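Chapter 7
Teaching by Teleoperation

7.1 Why the operator's hands matter

A learned controller can reproduce only what its demonstrations contain. In Chapter 6 the demonstrations were kinesthetic: a person gripped the arm and moved it through the task while the joint encoders recorded the path. That method fails when the tool is too small to hold, when two arms must move together, or when the force of the hand would disturb the reading. Suturing meets all three conditions.

In teleoperation the operator sits at a console and moves a pair of handles. The motion is scaled down and sent to the instruments, and the handle positions, instrument positions, jaw angles and video are logged on a common clock. The Tultero data set, used throughout this chapter, was recorded at 50 samples per second and holds 1436 demonstrations of single stitches.

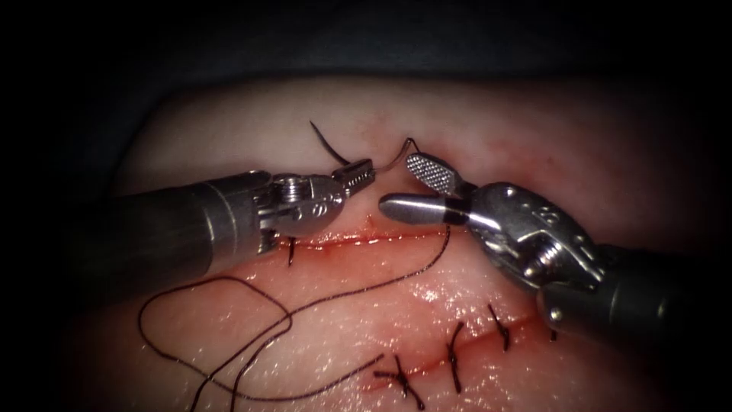

Figure 7.1. Two instruments above the upper incision. The left jaws hold the curved needle; the right jaws are open. Four knotted stitches close the lower incision.

A stitch is commonly divided into phases: grasp, insertion, extraction, transfer and knot. The boundaries are less clear in recorded data than in this list. In Figure 7.1 the jaws of the two instruments are separated by a narrow gap, and the instrument positions alone do not tell us which phase is under way. Chareonsuk and Meesuk label such samples by hand and discard those on which the two labelers disagree by more than 200 milliseconds.

The thread presents a second difficulty. Its loops have no encoder, and their shape must be estimated from video. Much of the thread in Figure 7.1 lies in an irregular tangle on the tissue. A policy trained on instrument positions alone has no input that represents this slack.

Section 7.2 defines the mapping from handle to instrument. Section 7.3 treats phase labeling, and Section 7.4 compares policies trained on 200 and 400 demonstrations. Readers who have not met rotation matrices should review Appendix B before continuing.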